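Ticket: Label printer at Vurnthorpe prints everything twice
Raised by: Liên Triệu
Priority: High (her words), Low (ours)
Status: Closed, grudgingly

Monday, 9.10
Every address label comes out in duplicate. Liên has used 2,000 labels to post 1,000 catalogues and would like them back.

9.40
Asked whether copies was set to 2 in the print box. Told, with some force, that it was not. Screenshot supplied. It was not.

10.25
Restarted the printer. Restarted the computer. Restarted the conversation. Still two of everything.

11.15
Reinstalled the Mellance driver. It now prints 4 of everything, so at least we have its attention.

11.50
Found it. The driver has its own copies setting, under Advanced, then Paper, then Other. It multiplies whatever the print box asks for. The old driver had it at 2 and the new one arrived at 4. Set to 1, saved as default.

12.05
Test sheet sent from Liên's login. One label. Sent another in case it was a fluke. One label.

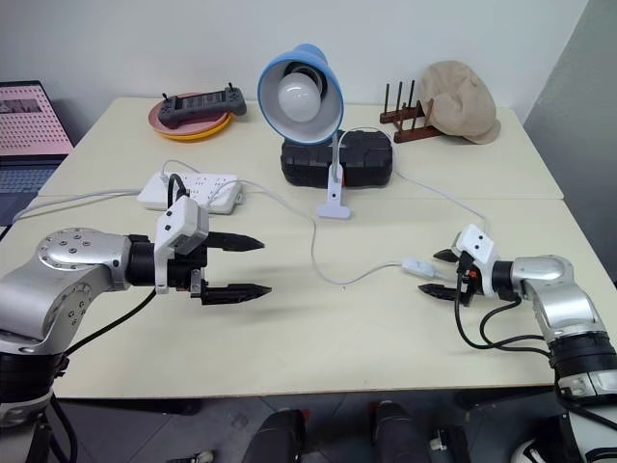 Follow-up
- Check the same setting on the Boateng office printer before the March mailing.
- Spare labels to stay with Liên. She has plans for them.

Recent tickets
Skiltar calendar shows every meeting as lunch
Scanner emails go to someone who left
Mouse "feels heavy"
Password reset (again)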